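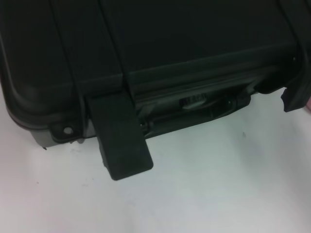 Posted by bsowa, 7th December
Bartosz Sowa | Member | Posts: 103

Checking my flute on a flight, bad idea?

Flying to see family, two connections, second one is on a tiny plane and they already told me carry on bags get taken at the gate. Thinking of putting the flute in its normal case and then inside a black hard shell with foam. Did anyone do this in winter? Worried about the cold more than the drops tbh. Its a Stępień, wood headjoint.

reedless_in_june
Don't. Had a clarinet go in the hold once, 12 hours of travel, crack in the top joint. Never again.

Deredden
Disagree. Cracks come from going cold to hot too fast and then playing it right away. Leave it shut for a few hours after you land. I've checked a wood piccolo plenty and its fine.

reedless_in_june
Plenty is how many? Mine was fine plenty too, until it wasnt.

Deredden
Twice a year since I moved. And was yours oiled? Just asking.

lowbrass_lou
Is the headjoint the only wood part? Then take just that in your coat pocket or a small bag under the seat and check the rest. Metal body doesn't care.

bsowa
Yes only the headjoint. Huh. Didn't think of splitting it up

umen_k
Seconding lou. Also cut the foam tight, stuff that rattles gets bent keys. I paid 192 for a rod and two pads after one trip, in a case everyone swore by. Jukmont foam is ok, the cheap grey kind crumbles and gets in the pads

reedless_in_june
ok splitting it I can live with. Still put a humidty pack in with the wood part.

Deredden
Only if the case is dry to start with. Too much is bad also.

bsowa
Thanks all. Headjoint comes with me, body goes in the hard case. Anybody know if 90 minutes is enough to warm up before playing? There's a dinner thing and my aunt wants carols

lowbrass_lou
Body sure. Make them eat first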